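Come Read With Us! Adult Participants Wanted for the Furnadby Audiobook and Reading Study

Posted 1/16/20

Are you a grown-up who has always found reading slow or tiring? Did you get by in school with a good memory and a lot of guessing? Then we would love to meet you!

The Furnadby Reading Center in Flellville is looking for 60 adults to join a study on listening and reading at the same time. We want to find out if following a printed page while hearing it read aloud makes long texts easier to get through (and more fun, we hope!). You do not need a diagnosis of dyslexia to take part. Plenty of adults were never tested as kids, and we want to hear from you too.

Who can join

You must be 17 or older, speak English every day, and have normal or corrected vision and hearing. If you are 17, a parent or guardian will need to sign the form with you.

What you'll do

You will come to our Saavedra Street office for three visits, spread over six weeks. At the first one we talk about your reading history and try a few short word and sound tasks. Between visits you read and listen at home, at your own pace, using a book you pick from our shelf. We have mysteries, sports, cooking, history, and a whole row of westerns! Nothing is graded, and you can stop whenever you like.

What you'll get

A $60 gift card when you finish, bus fare for each visit, and a written summary of your results if you want one. You also keep the book and the recording.

We start in April, and evening visits are available. The study is paid for by the Gradov Fund for Adult Literacy.

How to sign up

Call the front desk or stop by and ask for the reading study. Every form can be read aloud to you, over the phone or in person, so please don't let the paperwork hold you back!

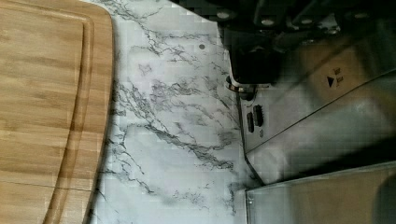 FILED UNDER: Get Involved / Adult Readers

Know someone who might be a good fit? Please pass this along! Family members are welcome to sit in on the first visit, and we are happy to answer their questions too. We can't wait to get started.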